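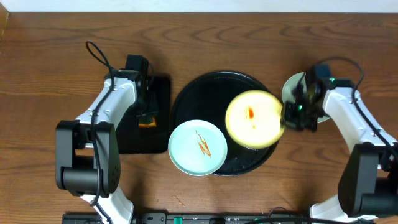
I have been told, by a sponge packet, that my sponge is good for 1,000 plates. I don't believe it. I have never believed anything printed on a sponge packet, and I've bought a lot of them, but this claim annoyed me enough that I kept the cardboard and have been glaring at it since August.

The sponges in question are Grudgate ones, the two-sided sort with a green scourer stuck on top of orangey-yellow foam. They come from the hardware place in Watville, where they hang next to the till, and they cost more than the ones at the supermarket. The online listing has 3,716 ratings, mostly glowing, mostly three words long. "Does the job." Which job? For how long? What had these people been eating?

What sort of plate, too. A plate that had toast on it hardly needs washing. I'd give it a rinse and a stern look. A plate that had anything with tomato in it is another matter, and ours seem to have had tomato on them since the spring. The orange gets everywhere. It's bad enough on the pale green plates and I can't decide whether the yellow ones hide it or simply agree with it.

So I've been paying attention to the washing-up, which is a sad thing to write on a blog that was supposed to be about walking. We do the first wipe at the table now. Everyone has an opinion about this. Mine is that if the worst of the sauce comes off before the plates go anywhere near the sink, the water stays decent for longer and there's less of that orange ring round the bowl. I'm open to being wrong. I have no proof at all beyond a feeling that I'm changing the water less often, and I also wanted it to be true, so make of that what you like.

The sponge lives in a black tray while this is going on. I was against the tray. It seemed like one more thing to wash, bought to save washing. But a sponge straight on the wood leaves a mark, and the table has enough history already. So has the wall behind it, come to that, which is scuffed right along and which I keep meaning to go at with something. Not this sponge.
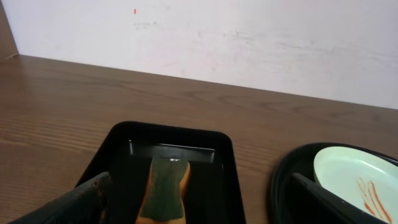
Green side, yellow side

I was brought up to think the green side was for pans and the soft side for everything else, and that you'd ruin the plates otherwise. Then I read some advice from Hestau, who make the washing-up liquid we use, saying that the scourer was fine on "most everyday tableware". Well, they would. They sell liquid, and anything that gets you scrubbing gets you squirting.

I tried it anyway, on the yellow plates first as I like those least. I couldn't see a scratch. Held up to the window I still couldn't see a scratch, though my eyes aren't what they were, and I suppose a scratch you can't find is the best kind. The green side did shift the smears quicker. It also pushed them outwards to the rim, where I missed them, and I met them again on the drying rack.

The soft side takes longer and soaks up the orange. After a few goes the foam is cleaning the plate with the previous plate. I don't know what the 1,000-plate people do about that. Perhaps they rinse between each one. Perhaps they've never eaten a meal.

The plates that really show you up are the white ones. I bought them from Jaramillo when they were closing the shop – lovely things, with fine rings in the middle – and I now think rings on a dinner plate are a mistake. They give every crumb somewhere to sit. 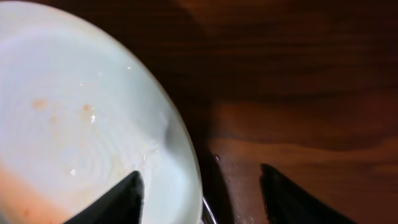 Orange smudge, white crumbs and those rings.

My method with the white plates, for what it's worth: knock the crumbs off first, then go round with the soft side, then a bit of green in the middle only. If you go in wet with the crumbs still there you make paste. I did that for years.

The other thing I doubt is the idea that a sponge gives you any warning before it's finished. People say to look for fraying, or to do a sniff test. Mine tend to look rough very early and then carry on looking exactly as rough for weeks. Squeezing one hard doesn't tell you much either. It goes in at the waist and the foam bulges out at the sides, and I'm none the wiser about how many plates it has left.
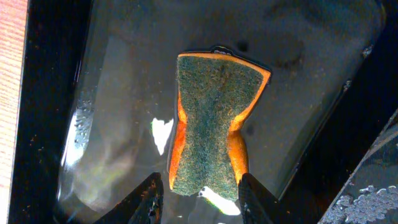
Surely you'd be better off with a brush, went one comment under my last grumble about the washing-up, as a brush dries between meals and you can see when the bristles have gone. I've had brushes. They flick. I had sauce on my glasses and once on the calendar, and the bristles had gone long before I'd have admitted it. But I'll try one again on the white plates, in case it gets into the rings.

The cardboard is still on the windowsill. There are two Grudgates left in the pack and I'll use them, obviously, I've paid for them. After that it's back to the supermarket ones, which promise nothing on the front except that they are sponges.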